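Trail cam eats batteries in 9 days, what am I doing wrong?

I put a Bendeo trail cam on a creek crossing at our lease near Brorkotden back in July and it's been driving me nuts. Fresh AAs, full bars on the little screen, and nine days later it's dead. I pulled the card and there were 4,000 pictures on it, maybe a dozen with a deer in them. The rest is grass. Sensitivity is on high, three shot burst, and it faces sort of west. My buddy has the same model and gets all season out of a set. Is mine a lemon or should I try lithiums first?

2 replies

Reply 1
Not a lemon! 4,000 pictures is your whole problem right there. Every one of those burns power, and the night ones burn a lot more (the IR flash is a hog). I hunt over by Dosgate and had the same deal until I went out with hand pruners and cut every weed and twig for four big steps in front of the camera. Turn the sensitivity down to medium, go to single shot, and point it north if there's any tree that lets you. West means the evening sun is hitting it and warm grass waving around looks just like a critter to that sensor.

And yes, get the lithiums. They cost more but they hold up way better once it gets cold. Don't mix old and new ones, I did that once and had one leak all over the tray.
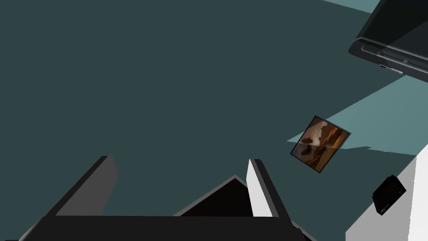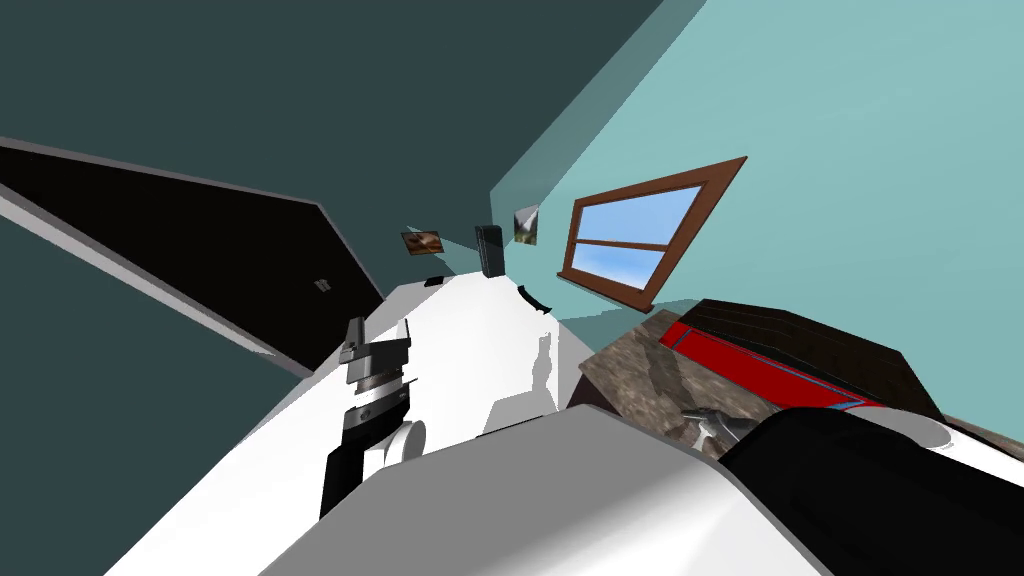
Two simulated views, both with teal in them.

One more thing, check your card. I format mine in the camera every single time now, never on the laptop. Mine was locking up on an old card and staying awake all night, and it was flat by Monday.

Reply 2
what he said about the grass. also Hinds sells a little solar panel that plugs in the bottom, I have 2 of them and no complaints so far. make sure your model has the port tho, mine did but my brother's didn't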